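# Proyecto Winda: el color de las paredes y nosotros

Os juro que cuando Manaia Tamihana propuso estudiar los grises de la residencia pensé que íbamos a suspender. ¿Grises? ¿En serio? Pero llevábamos dos semanas sin tema y en septiembre ya había que entregar algo, así que dije que sí – y menos mal, porque me lo pasé mejor que en todo el curso.

La idea era sencilla: recorrer la residencia Darine a distintas horas y ver cómo cambia un mismo color según la luz. Pedimos 400 euros para material y nos gastamos 108 (casi todo en muestras de pintura y cinta de carrocero, que desaparece sola). Manaia llevaba las muestras y yo apuntaba en una libreta con una letra que luego no entendía ni yo.

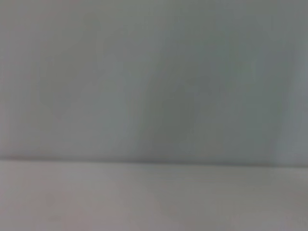 Los grises verdosos fueron mi debilidad, lo confieso. En la carta de Ruddock el tono se llama «salvia apagada» y parece una cosa plana, sin gracia, hasta que lo miras un buen rato. Visto tan borroso se entiende mejor: arriba a la izquierda tira a tiza, hacia el centro se vuelve más verde y oscuro, y debajo de la línea fina queda una franja pálida, casi rosada. ¡Y yo que lo habría llamado «gris» y punto! Manaia dice que entrecerrar los ojos hace lo mismo, y desde entonces vamos las dos por los pasillos con cara de miopes.

Lo que peor salió fue la encuesta. Preguntamos a los compañeros de piso qué nombre le pondrían a cada muestra y las respuestas fueron desde «gris hospital» hasta «sopa de mi abuela», que quedó fatal en la tabla pero la dejamos. También quisimos comparar con la gama de Flarkero y no nos dio tiempo, las muestras llegaron a las siete de la tarde del último día.

Para el segundo trimestre queremos repetir las mañanas, que nos quedaron flojas (madrugar, ese drama), y pasar los apuntes a una ficha decente. La libreta la tiene Manaia.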